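Who Does the Washing-Up at 200 Plirden Road?
A project report on shared chores in student houses

Corey Tuhiwai and Jolene Hollis
Social Research Methods, Larevthorpe College
2026-03-24

1. Why we chose this

The module handbook suggests picking a topic "close to your own experience". Most of our year took this to mean social media. We took it to mean the sink.

Both of us live in shared houses in Larevthorpe, and both of us arrived at university believing that we did more than our fair share of the housework. When we compared notes it became clear that everyone we knew believed the same thing. If all of them were right, student houses would be spotless. We have been in a number of student houses.

Our question was therefore a simple one: do people in shared houses agree about who does what, and if they don't, does a rota help?

2. What we did

We studied two houses, which we call the Plirden house and the Baloyi house, after the road and the letting agent respectively. The people who live in them agreed to take part in October, before they knew how much paper would be involved.

Everyone kept a diary for a fortnight, writing down each chore they did and how long it took. At the end they filled in a form guessing what share of the work each housemate had done. We then interviewed them one at a time, usually in the kitchen, with the door shut. Shutting the door made less difference than we had hoped, and one interview was corrected twice through the wall.

The Plirden house already had a rota. The Baloyi house had what Ewan Hollis called "an understanding". Ewan is Jolene's brother, and our supervisor, Berhanu Derese, asked us to declare this. We have declared it. It did not make him any more forthcoming.

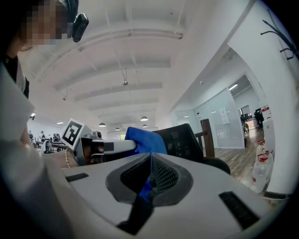 The diaries were less tidy than the ones in the textbook. Some entries were very exact ("hob, 11 mins, with scraper") and others were closer to literature ("did loads"). We had to decide what to do with "did loads". In the end we went back and asked for a time in minutes, which produced some large and confident numbers. We kept these apart from the entries written on the day and did not use them in the totals.

3. What we found

In both houses, the shares people claimed for themselves added up to a good deal more than the whole. This is a well-known problem in studies of housework and we were pleased to meet it in person.

The gap was smaller in the Plirden house. It would be nice to credit the rota, but the rota was followed for only part of the first week, after which it was covered by a takeaway menu. What it did seem to do was give people the same names for the jobs. In the Baloyi house, "doing the kitchen" meant anything from mopping the floor to moving a pan.

Bins caused the most bad feeling in both houses, although they took up very little time. Ilari Heiskanen, who lives in the Plirden house, explained that the trouble with bins was being the one who noticed. "Once you've seen it's full, it's yours," he said. "So you learn not to look." Several people described the same skill without quite admitting to it.

Buying things came up more than we had planned for. We had not put it on the form at all. Washing-up liquid, sponges and bin bags are bought by somebody, and in the Baloyi house that somebody had kept the receipts.

4. Problems

The sample is small and one of us is related to part of it. People who keep a chore diary also do more chores, at least for the first few days, and one household told us we had improved the bathroom. We would like to claim this as impact.

We had meant to enter everything into Clirilis, the survey program on the college computers, but it would not accept more than one person per chore. Joint washing-up had to be worked out by hand.

5. If we did it again

We would add shopping to the form, run the diaries for longer, and ask about noticing as well as doing. We would also leave out the question "Is there anything you would like to say to your housemates?", which was answered very fully.

Jolene's own house has since asked for a copy of the diary sheet. Corey's has asked him to stop bringing it up.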